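The Newsletter, the Landlord and the Very Long Correction

Veronica Ilie publishes the Grorside Lantern from a spare bedroom, and for most of its life the Lantern has frightened no one. It covers parking, the swimming pool's opening hours and the slow decay of the bandstand. It has 385 paying subscribers. One of them, as she found out in September, was a law firm.

The firm represented Bristent, a property management company that looks after a good share of the town's rental apartments, in the sense that a cat looks after a goldfish. Ilie had written that Bristent kept tenants' deposits "as a matter of habit." Bristent felt that the word "habit" had injured its reputation. It asked for a retraction, an apology, the removal of the article and a sum of money that would have bought the Lantern several times over, bandstand coverage included.

"I read the letter standing up," Ilie told me. "Then I read it again sitting down, and it was worse."

Letters like this one arrive at small publications more often than you'd guess, and most of them work. A big newspaper has lawyers down the hall. A newsletter has a kitchen table and a search engine. The cheapest course is nearly always to take the story down and write something vague about an editorial review, and readers who notice the gap will assume the worst about whoever they already disliked.

Ilie called Lenuța Tănase, a media lawyer at a two-room practice named Hutley, who takes on a few such cases a year and complains about every one of them. Tănase's first question was what paper she had. Ilie had plenty. Tenants had been sending her deposit letters for months, and she had kept them in a box that once held a bread machine.

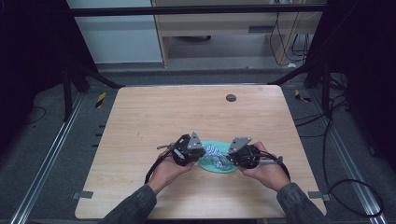 The box ran to 408 pages. Tănase read them over a long weekend, which she billed as a short one, and sorted them into two piles: things that would help in front of a judge, and things that were merely infuriating. The second pile was taller. In the first were 7 letters to different tenants, all charging for the same "deep restoration of hallway surfaces," word for word, down to a misspelling of "restoration."

Her reply to Bristent was a page and a half. It enclosed copies of the letters and asked, politely, which word the company would prefer to "habit." She suggested "routine."

There was a pause of 3 weeks. Ilie spent it writing about the pool.

I would like to report that the company then collapsed in shame, but companies rarely do. Bristent's lawyers came back with a narrower complaint. The article had called the firm's building on the canal the Mạch Building, when its proper name was Mạch House. On this point they were entirely correct. They wanted it fixed, and they wanted the fix to be prominent.

So the Lantern ran a correction. It gave the right name of the building. For the sake of completeness it also restated the claim the correction was attached to, explained where the claim had come from and quoted the hallway surfaces letter in full, misspelling and all. Tănase had checked every line of it. It was longer than the original article, and more people opened it than anything the Lantern had ever sent out – including the time the pool flooded.

No lawsuit was filed. Bristent didn't answer my calls, though someone there did ask how I spelled my name.

What Ilie has to show for it is harder to add up. Tănase's bill, even with the discount, ate most of a year's subscriptions. She now reads each issue aloud to herself before sending it, listening for nouns that could be sued over, and admits that one piece about a different landlord has been sitting in a drafts folder since the spring. She says it needs another source. Tănase says it has enough sources and that Ilie needs a vacation.

The bread machine box is back under the desk, with a second one beside it. Tenants keep writing. A few have had their deposits returned, with covering letters describing the refund as a gesture of goodwill. "Goodwill" is spelled correctly in all of them.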